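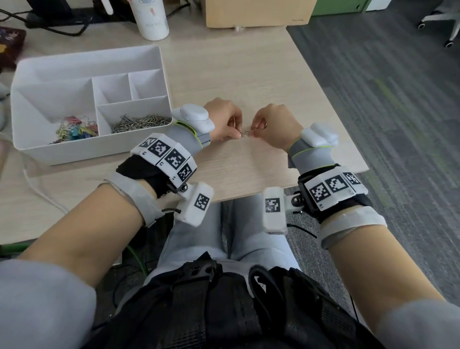
*Paper clips at one of the recording desks, Lestholm, November.*

I had been promising myself a trip out to the Jomex open day for ages, and this time I finally got on the train and went. They're on the second floor of the old Hinds building, up a staircase that seems to go on forever, and there was coffee waiting at the top (bless them!).

What they do up there is gather examples of people using their hands. Someone sits down at an ordinary desk, puts on the gloves with the marker blocks at the wrists, and handles small office things while everything gets recorded. Those recordings go into Dirach, the learning system that is meant to pick up fine handling from people before it ever gets near a gripper of its own. They had 1429 recordings in the bank when I visited, and 593 of those were clips and other stationery, which pleased me more than it probably should have.

I must have stood by that desk for a good half hour. You forget how much your fingers do – pinching with one hand, cupping with the other, holding on to a few things while you reach for the next. Each recording runs 60 seconds, and then there's a short break and a fresh start. Fumbles are kept in, our guide told us, and labeled as such. 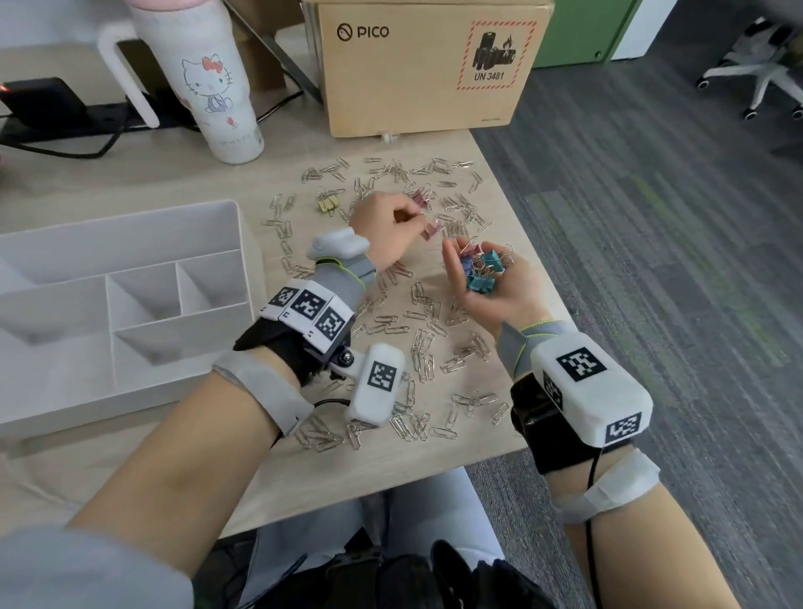
My neighbor on the tour wondered out loud whether a machine really needs more than 123 goes at the same little job, when a child gets it in an afternoon. The guide laughed and said the child has had years of practice with spoons and buttons first, and I've been chewing on that ever since.

We finished with a talk in the back room and I caught the 4:40 home. They'd like to do another open day in spring, so wear comfortable shoes for those stairs!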